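Fellen Folding Table – Set-up and Everyday Use
Section 5: Wiping Down and Folding Cloths

A clean white tabletop is one of the best things about this table, and keeping it that way takes very little work! The matte finish hides fingerprints well, but crumbs and lint love to settle along the back edge if you push the table up to a wall. Start there.

5.1 Before you begin

1. Clear the top completely, including anything leaning on the wall behind.
2. Check that both leg locks have clicked. The table should not rock when you lean on one corner.
3. Pick a soft, thick cloth. The Strazds cleaning cloths are lovely for this (wash them once before first use, as the dark colors can shed a little).

CAUTION: Do not use scouring pads or powder cleaners. They leave shiny patches in the matte surface that cannot be buffed out.

5.2 Wiping the top

1. Dampen the cloth with warm water and wring it out well.
2. Wipe from the wall toward you in long, overlapping strokes.
3. Go over the top again with a dry cloth.

Now for the fun part – the same surface makes a great folding station. A dark cloth shows up beautifully against the white, so even a badly bunched one is easy to sort out. 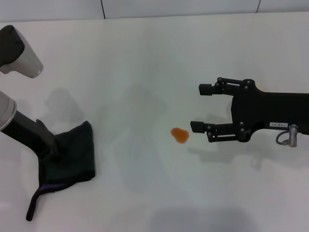 Find two corners first, then let the rest follow. If you can't find the corners, look for the trimmed or stitched edge and run your fingers along it until you reach one.

5.3 Folding a cloth

1. Lay the cloth down and spread it from the middle outward. Smooth the creases with a flat hand.
2. Bring one short side over to meet the other.
3. Fold in half again and press lightly along the fold.

NOTE: Thick cloths spring back a bit. Two folds are plenty, and a 60 x 70 cm cloth will then slip neatly into the Memport drawer insert.

Spare leg locks and edge caps are sold together as part no. 1236 from Starkow. Fitting them is covered in the next section.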